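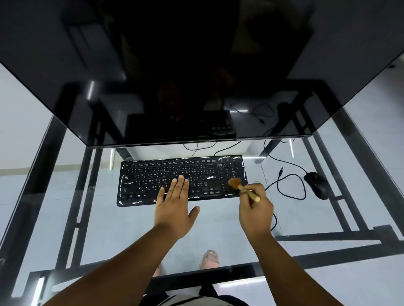
4. Geteilte Arbeitsplätze im Alltag der Verwaltung

4.1 Das Feld und die Daten

Die Untersuchung wurde an zwei Standorten durchgeführt, in der Stadtverwaltung von Bastiddale und in der Zweigstelle des Versicherungsdienstleisters Chidiac in Stanedthorpe. An beiden Standorten sind die festen Schreibtische abgeschafft worden, allerdings auf verschiedene Weise. In Bastiddale erfolgte die Umstellung abteilungsweise und wurde vom Personalrat begleitet. In Stanedthorpe wurde sie zusammen mit einem Umzug vollzogen, so dass die Beschäftigten das neue Gebäude nie mit einem eigenen Platz gekannt haben. Dieser Unterschied ist für die Auswertung wichtig, und wir kommen in Abschnitt 4.3 darauf zurück.

Es wurden 800 Fragebögen verteilt, von denen 388 in die Auswertung eingegangen sind. Ergänzend liegen 20 Leitfadeninterviews vor, die im April geführt wurden. Als dritte Quelle dienen die Protokolle des Buchungssystems Flunura, über welches die Beschäftigten ihren Platz reservieren. Der Auszug umfasst mehr als 4.000 Buchungen und endet am Sonntag, 31. Juli 2022. Stornierte Buchungen wurden in dem Datensatz belassen, denn auch eine Stornierung sagt etwas darüber aus, wie ein Platz bewertet wird.

Die Rücklaufquote ist für eine schriftliche Befragung dieser Art zufriedenstellend. Man muss aber damit rechnen, dass Personen mit einer ausgeprägten Meinung zum Thema häufiger geantwortet haben als andere. Beschäftigte in Teilzeit sind im Rücklauf schwächer vertreten, was wir nicht durch Gewichtung ausgeglichen haben.

4.2 Die ersten Minuten am Platz

In der Literatur zum geteilten Arbeitsplatz steht meistens die Frage im Vordergrund, ob genügend Plätze vorhanden sind. In unseren Interviews spielte diese Frage eine kleinere Rolle als erwartet. Ausführlich gesprochen wurde dagegen über die Zeit zwischen der Ankunft und dem Beginn der eigentlichen Arbeit. Wir nennen diese Zeit im Folgenden die Einrichtungsphase. Zu ihr gehören das Verstellen des Stuhles, das Anmelden am Rechner, das Zurechtrücken der Geräte und bei vielen Befragten auch das Abwischen der Flächen.

Die Einrichtungsphase wird sehr unterschiedlich erlebt. Eine Sachbearbeiterin aus Bastiddale beschreibt sie als "eine kleine Miete, die man jeden Morgen zahlt". Ein Kollege aus derselben Abteilung empfindet sie als angenehm und vergleicht sie mit dem Aufschließen eines Ladens. Beide arbeiten in ähnlichen Aufgaben und im gleichen Stockwerk. Es scheint also nicht die Tätigkeit allein zu sein, welche die Bewertung bestimmt. Im Fragebogen zeigt sich ein Zusammenhang mit der Dauer der Betriebszugehörigkeit: Wer früher lange einen eigenen Schreibtisch hatte, bewertet die Einrichtungsphase schlechter. Der Zusammenhang ist schwach, er bleibt aber bestehen, wenn man das Alter kontrolliert.

Ein weiterer Punkt betrifft die Gegenstände, die am Platz verbleiben. Bildschirm und Tastatur gehören an beiden Standorten zum Platz und nicht zur Person. Die Maus wird in Stanedthorpe persönlich ausgegeben, in Bastiddale nicht. Mehrere Befragte haben darauf hingewiesen, dass gerade die Tastatur als etwas Persönliches gilt, obwohl sie technisch austauschbar ist. Man berührt sie den ganzen Tag, und man bemerkt sofort, wenn eine andere Person sie verschoben hat. In drei Interviews wurde berichtet, dass Beschäftigte eine eigene Tastatur im Schließfach aufbewahren - offiziell ist dies an keinem der Standorte vorgesehen.

Auch die Beleuchtung wird häufig genannt. Viele Plätze werden nach ihrer Lage zum Fenster und zu den Deckenleuchten ausgewählt, und die Protokolle von Flunura bestätigen dies: Plätze mit dem Fenster im Rücken werden zuletzt gebucht und am häufigsten storniert. Glänzende Bildschirme verstärken das Problem. Ob eine Leuchte störend liegt, erkennt man bereits bei ausgeschaltetem Gerät, weil die dunkle Fläche wie ein Spiegel wirkt (Abbildung 3). Einige Befragte nutzen diesen Umstand bewusst und prüfen den Platz, bevor sie sich anmelden.

Abbildung 3: Ausgeschalteter Bildschirm mit Spiegelung einer Deckenleuchte; davor eine Tastatur, mit beiden Händen gehalten.

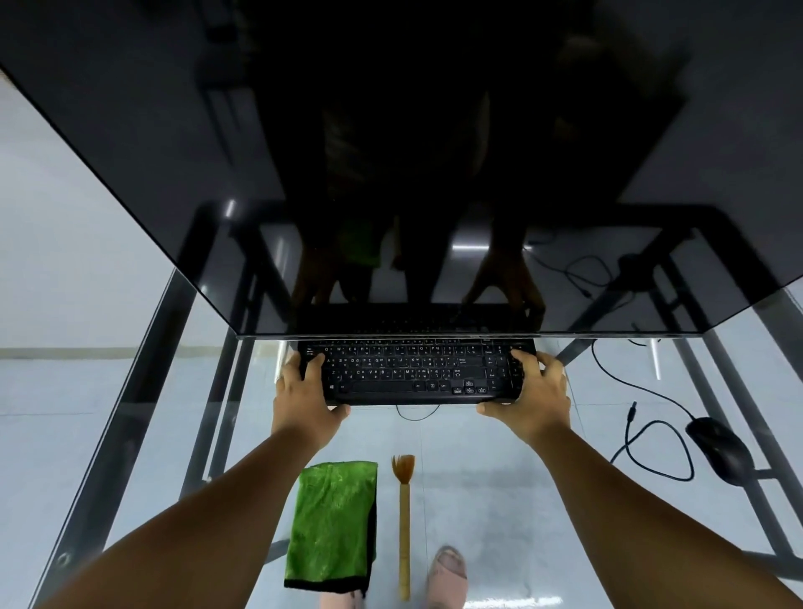
4.3 Gewohnheit und stille Ansprüche

Obwohl kein Platz einer Person zugeordnet ist, verteilen sich die Buchungen nicht gleichmäßig. Ein großer Teil der Beschäftigten bucht immer wieder denselben Platz oder wechselt zwischen zwei benachbarten Plätzen. In Bastiddale ist diese Neigung deutlich stärker als in Stanedthorpe. Wir erklären dies mit der oben erwähnten Art der Umstellung. Wo das Gebäude schon vorher bekannt war, bleibt auch die alte Sitzordnung im Gedächtnis, und sie wird durch die Buchungen zum Teil wiederhergestellt.

Aus der Wiederholung entstehen Ansprüche, die niemand ausgesprochen hat. Wer an einem Platz sitzt, den gewöhnlich eine andere Person bucht, entschuldigt sich in manchen Fällen dafür. Konflikte im engeren Sinne wurden selten berichtet. Häufiger ist ein Ausweichen: Man bucht früher, man kommt früher, oder man arbeitet an diesem Tag von zu Hause. Die Vorgesetzten bewerten dieses Verhalten uneinheitlich. In Stanedthorpe wurde zeitweise eine Regel erprobt, nach welcher derselbe Platz nicht an zwei Tagen hintereinander gebucht werden durfte. Sie wurde wieder aufgehoben, nachdem die Zahl der Stornierungen gestiegen war.

Für die Auswertung in Abschnitt 5 unterscheiden wir deshalb zwischen der formalen Verfügbarkeit eines Platzes und seiner sozialen Verfügbarkeit. Die erste lässt sich aus den Protokollen ablesen, die zweite nur aus den Interviews und mit Einschränkung aus den offenen Antworten des Fragebogens.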